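Reading time: 4 minutes

Trying out a gripper for the workshop: what to check before you part with any money

I've been sent more questions about small robot grippers this year than about glue, and I never thought I'd write that. Most come from people who have seen one pick up an egg in a sales clip and now want one on the bench to hold small parts or sort screws. My advice is to keep your wallet shut until you've done a few dull tests.

Start with what you want held. Write the list before you look at any adverts. Mine was a teaspoon, a jam jar lid, a dowel and a damp sponge. Zeyu Jiang lent me his Skoller for July and I had the Fukell on trial, so both got the same four things on the same bit of worktop.

The Skoller did well with the dowel and badly with the lid. The Fukell did the lid nicely, then squeezed the sponge until it shot out sideways. Neither could lift a teaspoon lying flat, and nor can my kitchen tongs, which cost a good deal less than 900 pounds.

Tips for the bench

Do 40 tries with each object. A dozen good grabs in a row means very little, as I found when the Skoller managed 12 with the dowel and then dropped the next two.

Wipe the fingertips between goes. Flour, sawdust and washing-up liquid all change the grip, and adverts are always shot with clean fingers.

Stick masking tape on flat metal tips before you buy the rubber pads. It's a rough guide, but if tape makes no difference I doubt the pads will.

Put the object back in a slightly different place each time. If you set it down on a pencil mark you are testing the pencil mark.

Keep your own fingers well out of it, and know where the off switch is before you plug in.

What about trying it on a computer first?

Carmela Negri swears by this. She runs her grippers in a simulated room and says it saves her weeks. I can see the point for checking reach, or whether the jaws open wide enough, or where to put a camera so the hand doesn't block half of what you need to see. I'm less sure about anything to do with grip. I've sat through enough of these runs to know how good they look.

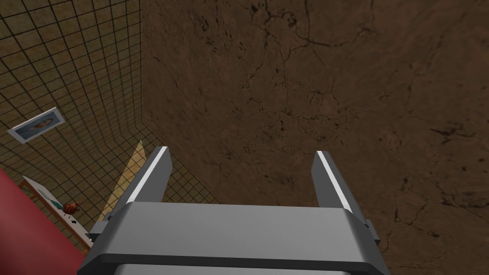

Ask what the program thinks a thing weighs and how slippery it is, and somebody has typed those numbers in. Guilan Lu reckons you can measure them at home with kitchen scales and a tilted board, and I may have a go, but that's an evening's work for each object and I could have tested the real thing by then.

If you do use a simulation, get it to fail first. Make the sponge slippery, move the lid, turn the lights down. A seller who will only show you the run that works should be treated like one who won't let you start the car.

I sent the Fukell back. The Skoller has gone home to Zeyu, and I'm holding dowels in a vice.

Related tips
Getting old glue off a vice
Which tongs for which pan
Xiuying Gu on sorting screws by hand
Cleaning a camera lens in a dusty shed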